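Bralteo Tray Set – README

Small-object pick and place from a wrist camera, with a long grumble about chores attached. 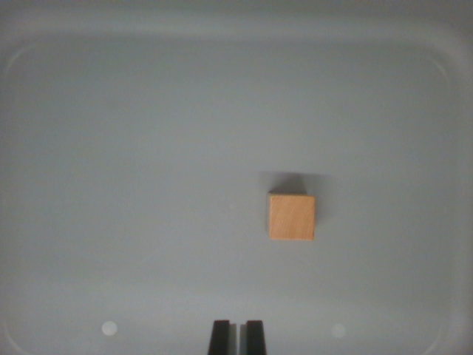 Can a robot do the household chores yet?
A few of them, in a tidy room, with someone standing close by. If you mean a whole evening's dishes, washing and toys off the floor while you're at the shops, you'll be waiting a good while longer.

Why I made this

I started Bralteo in my garage because I was sick of seeing laundry-folding clips and then walking inside to fold my own laundry. I wanted to know how far down the ladder you have to climb before the machine is properly dependable. Quite a long way, as I found out! Picking up one wooden cube from a plastic tray is near the bottom rung, and it's still where I spend most of my evenings.

What's in it

794 episodes, each with wrist camera video, arm positions and gripper state. I held back 166 of them for testing, so please leave those out of your training runs or your numbers won't mean much next to anyone else's.

The episodes are sorted into 8 folders by task. The cube folder is the plainest and the one I'd open first. The others move on to pegs, spoons, socks and a few bits from the kitchen drawer (the socks are a nightmare, you've been warned).

Peltura and Zaidi

Peltura is my labelling script. It marks the start of the reach, the close, the lift and the release, and I fixed its mistakes by hand over most of November. Zaidi is the baseline policy. It's small, it trains overnight on one ordinary graphics card, and it's pretty good with cubes. On socks it's hopeless – it pinches the fabric, lets go, and has another crack at the same spot until the timer runs out.

What about shop-floor work?

A mate's packing shed, Stoltovis, let me bring the arm in to try sorting small parts between trays. I'd say the shop floor is well ahead of the kitchen. The parts match, the bench stays put and no one leaves a wet tea towel over everything. It still needed a person to clear jams, and that person could've done the sorting faster.

Known problems

Glossy trays throw reflections from the lights, and Zaidi sometimes treats them as something worth grabbing. Shadows bother it as well. I've left both in on purpose, seeing as my kitchen has plenty of each.

The colour balance drifts in 6 of the sock episodes. They're listed in notes.txt.

Licence and fixes

Use it for whatever you like, paid work included, and mention Bralteo if you publish. If you find a wrong label, send me the episode name and I'll put it in the next release. I check the inbox most nights, once the dishes are done.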